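4.3 Applying the finish coat

This section covers application of Tendarine hardwax oil to interior wooden tabletops and counters. Complete surface preparation (section 4.2) before opening the can. Room temperature must be stable and the surface free of dust.

1. Stir the can with a flat stick until no solids remain on the bottom. Do not shake.

2. Pour a small amount onto a white nylon pad. For the Hutgate applicator, part 3620, fit the pad with the coarse side facing the holder.

3. Spread the oil along the grain in long, even passes. Work one board width at a time and keep a wet edge.

4. Leave for 4 minutes, then wipe off all surplus with a lint-free cloth. The surface should feel almost dry to the hand.

5. Allow to dry overnight with the windows open. Keep pets out of the room.

NOTE: Open-grained woods such as ash and oak take up more oil on the first coat. Dull patches after drying are normal and are leveled by the second coat.
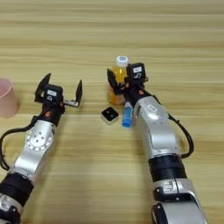

Figure 11. Light tan wooden tabletop with long horizontal grain.

6. Rub down lightly with 500 grit paper, along the grain only. Vacuum, then wipe with a dry cloth.

7. Apply the second coat as in steps 2 to 4, using half the quantity. Tops need 2 coats; undersides and edges that are not handled need one.

CAUTION: Oil-soaked cloths can catch fire without a flame. Lay them flat outdoors to dry, or place them in a metal container filled with water and close the lid.

CAUTION: Do not apply over varnish, lacquer or silicone polish. The oil will stay tacky and must be removed with solvent.

4.4 Curing and first use

Light use is possible the day after the second coat. Full hardness takes more than two weeks. During this time do not use water, table mats or plastic covers, and lift objects instead of sliding them.

If rings or streaks show after curing, rub the area with a nylon pad and a few drops of oil, wipe dry, and leave overnight. Streaks across the grain usually come from surplus oil left on at step 4.

Tinted oils from the Grasso range follow the same steps, except that the tint goes in the first coat only. Test on an offcut.

Revised 30th March by Ottavio Zuccaro, Laltville technical office. Replaces the October issue.

We use cookies to remember your language and region. Accept all | Manage settings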